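Tags: datasets, food, kitchen

# Motville Beans

I put this folder together for anyone who likes looking at small round green things in bowls. It has 238 clips, 5 of them long ones, and nearly all of it is hands and beans – no recipes, sorry!

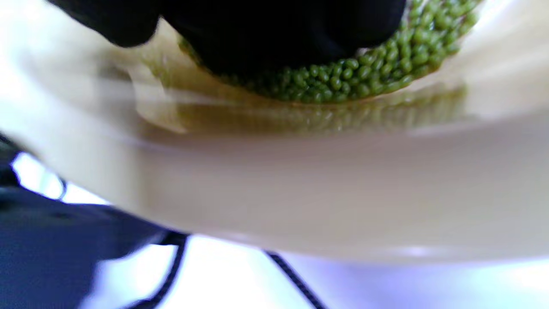

## What's in it

- `scoop/` – 113 clips, mostly reaching into the bowl
- `rest/` – everything else

The label I use is "mung bean" all through, even where they look more like shiny green beads up close. Strays get their own tag, `loose`, and I love those (one bean off by itself always gets me). 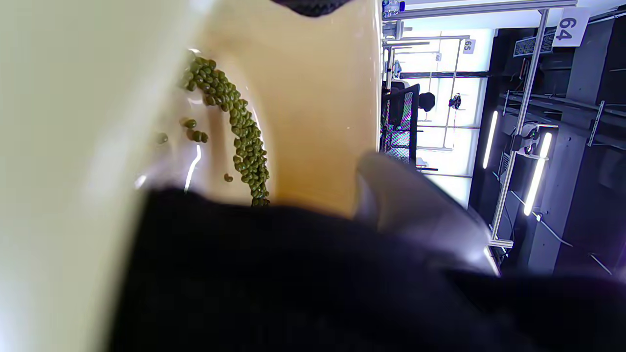
*Mung beans along the inside of the container, with a few strays.*

Labels are in `beans.csv`. If you spot a wrong one, open an issue and I'll fix it on Sunday.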